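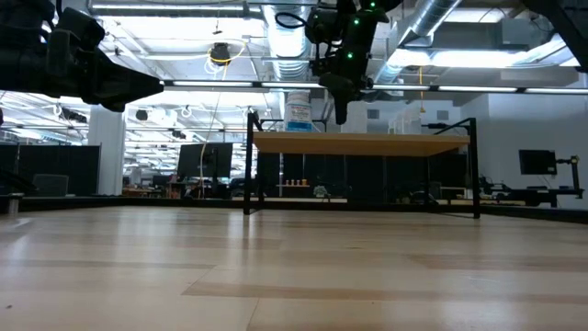 In-ho Cho has spent most of his working life above other people's heads. He fits out workrooms for Brorby, a small contractor that takes leased commercial units and makes them usable for bench work, and he talks about ceilings the way a plumber talks about drains. We spoke for an hour about exposed services, light over tables and the choice of floor, with Ayantu Shiferaw, who draws the layouts, joining for the second half.

The first question was about leaving the ceiling open. Cho said the decision is mostly made by the ductwork.

"If you put a grid and tile under ducts that size you lose the height, and you lose it over the whole room. You also lose access. Every joint in a ribbed duct is a place I may want to get to later. With the ceiling open I need a ladder. With a tile ceiling I need a ladder, a dust sheet and somebody to vacuum the bench when I leave."

He accepts that an open ceiling looks crowded. Silver duct, a grey ventilation unit, a long row of fluorescent fixtures and yellow cable all compete for the same space, and the order in which they go in matters. Brorby sets duct first, then the air unit, then the lights, then cable.

"Duct can't bend around a light. A light can move over a few inches and the people below will never care. Cable goes wherever is left. I leave slack in it on purpose. A cable pulled tight looks better on the day of handover and it's a nuisance every day after that."

On the color of the cable he was brief. "Yellow shows up against gray and silver. Black is fine too, but you hunt for it."

Lighting took up the longest part of the conversation. Cho prefers one continuous run of fixtures to separate fittings spaced across the room. His complaint about separate fittings is the shadow pattern: a person standing at a table blocks one fitting and works in the dark patch. A long run fills in from both sides. He specified the same arrangement for the Yeom job in July and measured 1,258 lux at bench height before the furniture arrived.

"That's more than most offices want. For handling clear plastic containers it isn't too much. Clear plastic on a pale top in front of a white wall is hard to see. You pick it out by the highlights on the rims, so you need enough light to make highlights."

Would a darker wall be simpler? Shiferaw, who had come in by then, said she had drawn it both ways.

"A dark wall makes the containers easier to find and everything else harder. You need more fixtures to get back to the same level. We keep the walls and the columns white and put the dark material in the partitions. Dark gray panels along one side are enough to rest your eyes on."

Her tables are plain. She likes a light wood top on a thin black metal frame, with the floor left open underneath. "Thick legs don't help at that load. What helps is being able to get a mop under it." For bottles and containers she asks clients to keep to the tabletop and leave the floor alone, and she does not draw undershelves unless the client insists.

The pale wood floor was her choice as well. Cho had argued for gray. The disagreement was settled on cost, with the quote from Plalum coming in at 1,969 dollars for the area against a budget line of 2,000. Cho still thinks pale wood shows every scuff. Shiferaw's answer is that a scuff you can see gets cleaned.

Neither of them had much to say about screens. Shiferaw places the monitor away from the main table, on its own stand, and orients it last. "Once the lights are up, you sit down and look for the reflection. Then you turn the stand. I've tried to work it out on the drawing and I've been wrong each time."

I asked Cho what he would change in his older rooms. He named the duct hangers. On an early job for Areo he used 122 of them, all of one length, on a slab that was not level, and the run dropped visibly toward one end.

"It moved air fine. I went back and did it again with threaded rod, at our expense. Now I shoot the slab with a laser before I order anything."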